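Home | Issues | Authors | Search

4.2 Planning with a tilted head camera

I should say up front that I wrote most of the perception code in Famino, so I'm the one to blame for what follows. Nana Sulemana wrote the planner. We ran both of our pieces together in the Kimmont simulator for the first time in November, and my first surprise was how much the tilt of the view matters. Our detector had only ever been trained on level rooms!

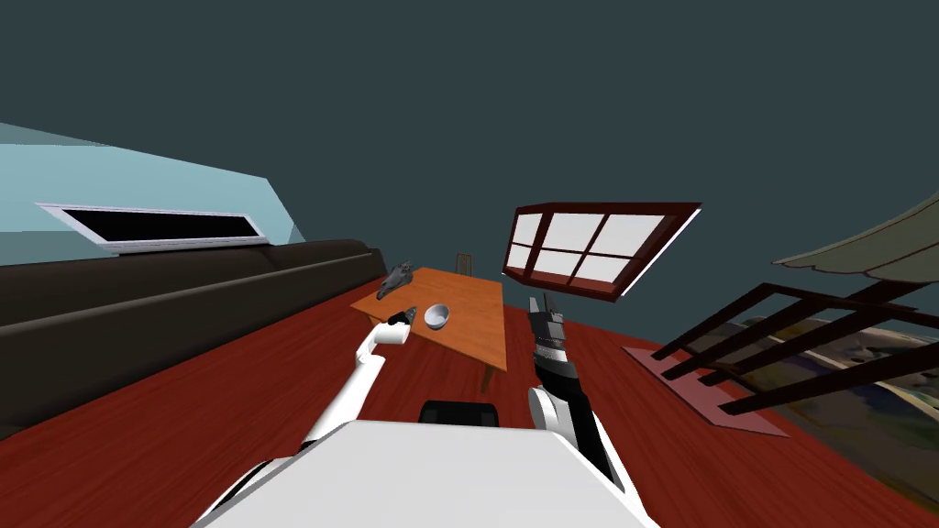
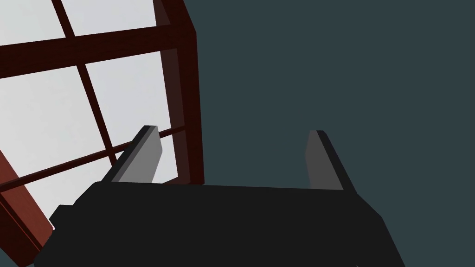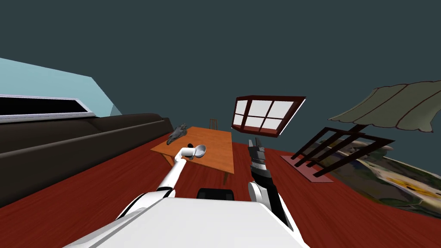
Figure 6. Simulated views from the living room task. The first and third show both arms and the table; the second is a close view of one open gripper.

Why not just rotate every image level before the detector sees it? We tried that first, and it costs us the corners, where a bowl or a table edge often sits when the robot leans in. So we leave the pixels alone and hand the camera's roll angle to the network as one extra input.

I like this fix mostly because it's small. The planner doesn't know about it at all - it still gets object poses in the base coordinates and picks an arm by reach cost, the same as in Section 3. We retrained on 2,629 rendered views, held back 667 for testing, and kept Nana's collision margins exactly as they were (she would have noticed).

The close views gave me more trouble. With so little of the room to go on, my pose filter would grab onto whatever straight edge it could find and drift away from there. For now the filter simply stops updating when it has fewer than six matched features, and the arm coasts on joint readings until the next good match. It's crude, and I'd love to swap it for the Gritik tracker once that can run inside our control loop. The loop itself ticks at 1,000 Hz and waits for no one, so the tracker would need its own thread - more on that in Section 5.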